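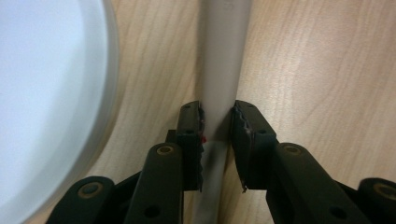
What is happening to the old Foltport ferry landing? The town is turning it into a public swimming spot, and the first swimmers should be in the water next summer.

News > Waterfront > Foltport

Sep 5, 2026

The plan got its final go-ahead this week, and people along the harbor are thrilled. The landing has sat behind a fence since the Torer ferry moved across the bay, and generations of local kids have looked at those wide stone steps and wished they could jump off them. Now they can (well, soon)!

The design has 2 pools marked off by floating walkways, one shallow enough for small children and one for proper laps, plus changing rooms in the former ticket hall. There will be space for 200 swimmers at a time. More than 3,000 residents signed the petition that got the whole thing moving, a wonderful turnout for a town this size.

"I learned to swim off the rocks at Wijaya Point, and I still have the scars on my knees," said Davoud Nazari, who started the petition. "My daughter is going to have a ladder."

Work on the steps starts in October, with builders Vakemis handling the walkways over the winter. The footpath past the landing stays open the whole time – good news for dog walkers – but the small parking lot at the north end will be closed to cars until spring. Drawings of the pools are up in the library lobby, and they are well worth a look.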